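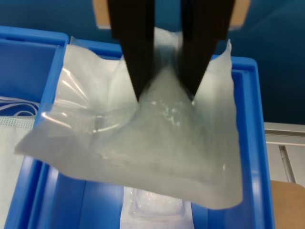 I used to tip every spare part I owned into one big biscuit tin. Screws, picture hooks, the little bags of bits that come with flat-pack furniture, all in together. Then I'd spend half of Saturday-ish time stirring it with a finger looking for one washer. So back in May I finally sorted the lot into pouches and compartment trays, and it's stayed sorted, which for me is a small miracle!

## What I used

- Small frosted plastic pouches, the sort you can half see through
- A few plastic trays with compartments
- A permanent marker and a roll of paper tape
- A cup of tea, and then a second one

I bought my pouches from Bekska in a pack of 200, which was far too many, but the smaller pack cost nearly the same. The trays came from a shop called Yakubu that was clearing them out. Any shallow tray with dividers will do the job. I've seen people use cutlery trays and they look perfectly good.

## Step 1: Empty everything on to a towel

Do use a towel. My first go was straight on to the kitchen table and I was picking panel pins up off the floor for days. Spread it all out so it's one layer deep and pull out the rubbish first: bent nails, rusty things, the allen key you already own nine of.

Give this bit 45 minutes and then stop, even if you haven't finished. I get silly after that and start keeping things I should bin.

## Step 2: Sort roughly, then properly

Make big piles to begin with. Mine were fixings, electrical bits, furniture spares and "no idea". Once the piles are made, go back and split each one by size. I wouldn't go too fine with it. I had separate heaps for three lengths of nearly identical screw at one point and merged them all again the next morning.

## Step 3: Fill the pouches

Put one type of thing in each pouch and leave it about half full. A stuffed pouch goes round like a little cushion and won't lie down in the tray, and it'll pop open the moment you look away. Squeeze the air out with the flat of your hand before you close it.

Frosted plastic creases and catches the light, so you can't always tell what's inside at a glance. I write on a strip of paper tape and stick it along the bottom half, on the outside. Writing straight on the plastic rubbed off within a week on mine (so much for permanent).

If the bits came with a part number, pop that on the tape too. I've got a pouch marked 3921 for the shelf pegs in the Titesus bookcase, and it saved me a good long hunt when a shelf dropped.

## Step 4: Load the tray

Heavy pouches first, spread across the compartments so the tray doesn't tip when you lift it by one end. Lay them flat if there's room. If there isn't, stand them up like index cards with the tape facing you.

Pouches can cling to each other, so when you want one, pinch it in the middle and lift it straight up. Grab it by a corner and there's a fair chance you'll drag its neighbours out as well, or open it over everything else. Ask me how I know.

## Step 5: Deal with the "no idea" pile

Put it all in one pouch, write the month on it and stick it at the back. If you haven't needed anything from it in a year, out it goes. Mine had a tiny spring in it that belonged to the Prarkus lamp in the hall, and I only worked that out when the lamp arm started sagging.

## A few odds and ends

Keep a handful of empty pouches in the tray so new bits have somewhere to go. Batteries live somewhere else in our house, well away from loose metal. And if you've got small children about, the whole thing wants to be on a high shelf with a lid on. I cut mine from an old storage box and it nearly fits.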